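缶詰魚を用いた簡便調理レシピ開発事業 中間報告書(2月期)

提出先:フラルゲート食品振興基金 助成担当 ストルーアン・ガスリー様
提出者:ロネロ調理研究室 主任 アイガルス・ヴェンツクス

1. 本報告の対象範囲

本報告は、助成対象事業「缶詰魚を用いた簡便調理レシピ開発」のうち、前回報告以降に実施した作業を対象とする。対象品目はサバ水煮、イワシ油漬、サケ水煮の三品目で、いずれも家庭用の小型缶を前提としている。業務用大型缶の検討は申請時の計画どおり次年度に送る。

前回報告で未了としていた事項は、(a)塩分の再計算、(b)冷蔵保存後の食味評価、(c)レシピ文の表記統一、の三点である。(a)と(c)は完了した。(b)はサケ水煮の一部が残っている。

2. 進捗の概要

開発予定のレシピは全体で30件である。全件について初回試作を終え、うち6件を再試作の対象とした。再試作の理由は、水分過多が三件、塩味の過剰が二件、加熱後の魚臭が一件である。再試作対象を除くレシピは、分量と手順を確定し、校正に回した。

公開先はアヴベルグ社が運営する料理情報サイトで、同社の編集基準に沿った体裁への変換も並行して進めている。変換作業は校正の後に行う予定だったが、同社の入稿枠が前倒しになったため、確定したものから順次着手した。この変更による費用の増加はない。

3. 試作作業の内容

3.1 サバ水煮

サバ水煮では、汁を使うレシピと使わないレシピを分けて設計した。汁を使うものは味噌汁、炊き込み飯、トマト煮で、缶汁を全量加え、その分だけ水と塩を減らしている。炊き込み飯は、缶汁を加えた後に水を足して炊飯器の目盛に合わせる手順とした。初版では水を先に量る書き方になっており、試作者によって仕上がりの硬さに差が出た。

汁を使わないものは、和え物、コロッケ、卵とじである。和え物は汁切りが不十分だと時間の経過とともに水が出る。ざるに上げて置くだけでは足りず、身を軽くほぐしてから紙で押さえる工程を追加した。コロッケは再試作の対象で、じゃがいもの品種による水分差を吸収できていない。現在は、つぶした後に鍋へ戻して弱火で水分をとばす方法を試している。

3.2 イワシ油漬

油漬の油は、炒め油として再利用する設計を基本とした。パスタ、キャベツ炒め、焼き飯の三件では追加の油を使わない。ただし、焼き飯で缶の油を最初から強火にかけると魚臭が強く残った。にんにくと長ねぎを弱火で加熱してから飯を入れ、イワシは最後に加える順序に改めたところ、評価者の指摘は減った。減ったものの解消には至っておらず、本件は再試作の対象に残している。

オーブントースターで焼くパン粉焼きは、機種による火力差が大きい。加熱時間を一律に示すことをやめ、表面の色で判断する記述とし、時間は目安として併記した。

3.3 サケ水煮

サケ水煮は中骨を含むため、骨をつぶして使うか取り除くかを各レシピに明記した。混ぜ飯、ふりかけ、ポテトサラダでは骨ごとつぶす。クリーム煮では舌触りを優先し、太い骨のみ取り除く。

ポテトサラダは、マヨネーズの一部を無糖ヨーグルトに置き換えた版と、置き換えない版の二種を比較した。置き換えた版は軽い味になる一方、翌日の離水が多い。作り置きを想定するレシピであるため、置き換えない版を採用した。ヨーグルト版は当日中に食べる場合の応用として、注記に残す。

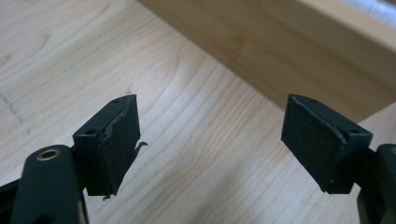
4. 塩分の再計算

前回報告の値は、缶の内容総量に対する食塩相当量を、そのまま一食分に割り当てていた。この方法では、汁を捨てるレシピの塩分が過大に算出される。今回は固形分と液汁を分けて計算し直した。

再計算の結果、汁を使わないサバ水煮のレシピはすべて値が下がった。反対に、缶汁を全量使う炊き込み飯は、しょうゆの量を減らさないと目標を超えることが分かった。しょうゆを減らし、しょうがとごまで風味を補う配合に変更した。変更後の試食では、味が薄いとする意見と適当とする意見が分かれている。当方としては目標値を優先し、食卓で薬味を足せる旨を手順の末尾に記載した。

なお、計算には缶の表示値を用いており、調理後の実測は行っていない。汁切り後の身に残る液汁の量には個体差があるため、公開時は値を小数点以下まで示さない方針とする。

5. 食味評価

評価用紙は延べ2,000枚を印刷し、1,683枚を回収した。回収した用紙には、味、香り、食感、手順の分かりやすさの各項目と、自由記述欄がある。集計はポロック社に委託しており、項目別の集計表は受領済みである。自由記述の分類は作業中で、現時点では担当者が目を通した段階にとどまる。

項目別では、手順の分かりやすさに対する評価のばらつきが最も大きかった。自由記述を照合すると、次の表現に不満が集まっている。

「適量」:初心者には判断できないとの指摘が多い。塩と油については分量を明記し、薬味に限って「好みで」と書くことにした。

「さっと炒める」:加熱の終点が不明確である。「全体に油が回るまで」「葉がしんなりするまで」など、状態で示す表現に置き換えた。

「汁気を切る」:どの程度切るのかが伝わらない。前述の汁切りの工程を共通手順として独立させ、各レシピから参照する形式にした。

冷蔵保存後の評価は、サバとイワシについて終了した。和え物は翌日の食味低下が明確であったため、作り置き向けの表示を外した。味噌を使う煮物は翌日のほうが高い評価となり、表示を残した。サケについては、混ぜ飯とクリーム煮が未評価である。

6. 表記統一

レシピ文の書式は以下のとおり統一した。材料は使用順に並べ、調味料は同時に加えるものをひとまとめにする。火加減は弱火、中火、強火の三段階のみとし、「弱めの中火」などの中間表現は使わない。缶の開封は手順に含めず、汁の扱いのみを冒頭に記す。電子レンジを使う場合は出力を必ず併記する。

料理名には魚種を入れる。当初は「お手軽丼」のような名称も候補にあったが、サイト内検索で見つけにくいとの指摘をアヴベルグ社から受け、すべて改めた。

入稿用の画面では、材料欄と手順欄の間に写真を一点置く。一覧画面にも同じ写真が縮小表示される。
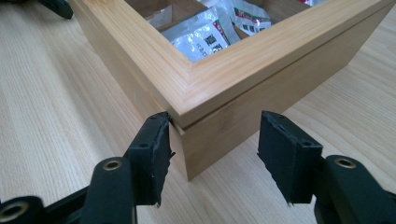

写真2 木製の箱(角の部分)

7. 経費の執行状況

食材費は計画の範囲内で推移している。再試作に伴うじゃがいもと食用油の追加購入があったが、費目間の流用は生じていない。印刷費は執行を完了した。集計委託費は、自由記述の分類が納品された時点で支払う契約となっている。

機材費では、計量用のはかりを更新した。従来のはかりは最小表示の単位が大きく、塩と香辛料の計量に適さなかった。更新後は、少量の調味料について重量と計量スプーンの両方で記録を取っている。領収書の写しは別綴じで提出する。

8. 課題と対応

第一の課題は、コロッケの水分調整である。弱火で水分をとばす方法は有効だが、工程が増え、簡便調理という事業の趣旨から外れるおそれがある。次の試作で安定しない場合は、成形して揚げる形をやめ、耐熱皿に広げてパン粉をのせて焼く形に変更したい。この変更は料理名の変更を伴うため、事前にご了承をいただきたい。

第二の課題は、評価者の年齢構成である。回答者は中高年層に偏っており、一人暮らしの若年層の回答が少ない。補充の評価を行う余地はあるが、印刷と試食材料の追加が必要になる。本事業の期間内では実施せず、最終報告書に制約として記載する案を考えている。

第三に、缶の規格差がある。同じ水煮でも、製造元によって身の割れ方と塩味が異なる。レシピの分量は特定の製品に合わせず、味見のうえで塩を加える手順を共通化して対応する。

9. 今後の予定

再試作対象の配合確定、サケの冷蔵保存評価、自由記述の分類の順に進める。校正済みのレシピは、アヴベルグ社の入稿枠に合わせて分割して渡す。最終報告書には、全レシピの本文、塩分計算表、評価の集計表を添付する。

ご判断をお願いしたい事項は、コロッケの形態変更の可否と、若年層の補充評価を見送る案の可否の二点である。いずれも次回の打合せまでにご回答をいただければ、予定に影響はない。

以上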